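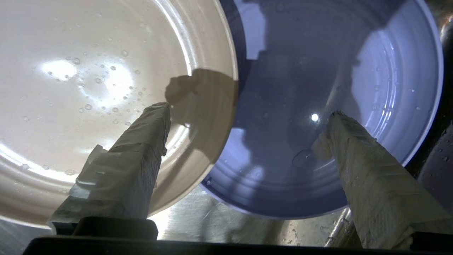
I want to make the case for eating with the neighbors on an ordinary weeknight, with no occasion attached, and I want to make it as strongly as I can because I spent most of my adult life not doing it.

My street is called Farquharson Lane and until last December I knew the first names of maybe three people on it. I knew cars. I knew dogs better than I knew the people holding the leashes. Then Sena Gbeho, who lives two doors down, stuck a note in my mailbox saying she had made too much groundnut soup and would be home until nine. That was the whole note. I stood in the driveway reading it twice, trying to work out what I would have to bring.

I brought nothing, as it happens, because the store was closed. And it was one of the best evenings I'd had in a year! There were five of us around a table meant for four, one of us on a step stool, and we talked about the Terkine bus line and whether it would ever run after 18 minutes past ten (it should, and I will argue this with anyone). I went home at a decent hour and slept like a child.

What struck me was how little had gone into it. When I have people over, or when I used to, I start three days ahead. I clean the parts of the house no guest will ever go into. I buy a cheese I don't understand. By the time the doorbell rings I'm tired and a bit resentful, and I'm sure it shows. So of course I only did it twice a year. We've turned having company into a kind of performance, and then we wonder why we're lonely - and plenty of us are lonely, including people with 800 contacts in their phones.

The weeknight supper asks for so much less. You were going to cook anyway. You make the pot bigger. If the rice sticks, people eat the rice that didn't stick. I have been served scrambled eggs at one of these suppers and been completely happy. Abdul-Rahman Mahama, across the street at number 902, does a bean stew that he apologizes for every single time, and every single time I have seconds and ask for a jar to take home.

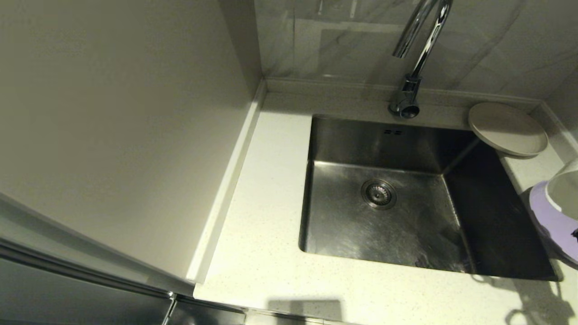

I should deal with the objections, since my sister has raised all of them. She lives in Taline, where the houses are far apart, and she says this only works if you happen to like your neighbors. I don't think so. I disagree with one of my regulars about nearly everything, up to and including how to park. But it's hard to stay properly angry at somebody who has passed you the hot sauce, and when he and I disagree now, we do it out loud and get on with dinner. Before, I just fumed at his truck through the blinds.

She also says she's too tired by evening. This one I take seriously. I have kids' schedules in my past and a job in my present, and I know what six-thirty feels like. All I can say is that the tiredness I have after an evening with people is a much nicer kind than the one I get from the couch and a screen. I resist going about half the time. I have yet to regret it on the walk home.

And then there's money, which is a fair worry with groceries where they are. A pot of lentils, though! A tray of potatoes! The cheapest food there is happens to be the food that stretches best, and I think our grandparents knew this very well. My grandmother in Ravum fed whoever was on the porch when the food was ready. She had a small kitchen and mismatched chairs, and I never once heard her use the word "hosting."

There is also the matter of who cleans up, and here I have changed my mind completely. I used to shoo everyone out of the kitchen. Now I hand people a towel. Some of the best talk of the night happens over the dishes, when hands are busy and you don't have to look at each other. I learned about Abdul-Rahman's years on a fishing boat that way, and about Sena's first marriage. And if it's late and everyone's yawning, leave it till morning. No friendship has ever ended over a plate.
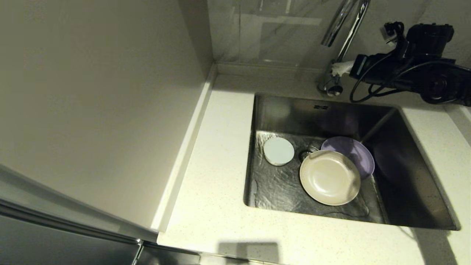 A few dishes in the sink are a small price for company.

So please, try one. Don't plan it for next month, because you'll start buying candles. Pick the next evening when you're making something that comes in a pot, and knock on one door. One is plenty. They might say no, and that's fine - the first two people I asked did, and one of them turned up a few weeks later with a pie and her father. Say what time you're eating and what time you go to bed. Use the plates you have. And if you live anywhere near Farquharson Lane, I'm making chickpeas tomorrow and there's room on the step stool.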